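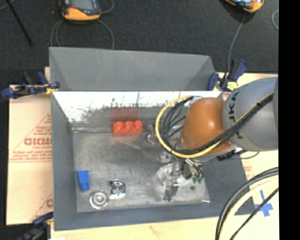 Likov to Open Second Dining Room, Flomer, on Rey Street

2022-10-25

Restaurant operator Likov will open Flomer, a 20-seat dining room and wine bar, at the corner of Rey Street and Deter Lane next month. The lease was signed in August. Service will run Wednesday through Sunday, dinner only.

The kitchen will be led by Hugo Tanguy, previously sous chef at Likov's first restaurant. The opening menu lists cold plates, grilled fish, braised meats and a short selection of cheeses. Bread will be baked on site each afternoon. The menu will change every 2 weeks according to supplier deliveries.

"The room is small and the menu is sized to match," said Tanguy. "We are cooking over charcoal for most of the hot dishes. The rest comes out of one oven, so the order of service has been planned around that."

Seating and reservations

Seats are divided between the counter, which faces the grill, and tables along the Rey Street windows. Counter seats are held for walk-in guests. Tables can be reserved online up to 4 weeks ahead, with a standard booking time of two hours. Parties larger than the biggest table cannot be accommodated. A ramp serves the Deter Lane entrance.

Wine and other drinks

The wine list favors small producers and will be offered by the glass, half carafe and bottle. Beer is limited to two taps. Non-alcoholic options include house sodas, cold-brewed tea and a vinegar-based aperitif made in the kitchen. Guests may bring their own wine on Wednesdays for a corkage fee, which will be posted with the opening menu.

Pricing

Dishes are priced individually. A set menu will be available at the counter before 6:30 p.m. A service charge is included in all listed prices, and no additional tip is expected.

About Likov

Likov operates neighborhood restaurants with in-house baking and charcoal cooking. Its first restaurant remains open on its current schedule during the launch of Flomer. Menus and opening hours for both locations are available from the Likov press office on request.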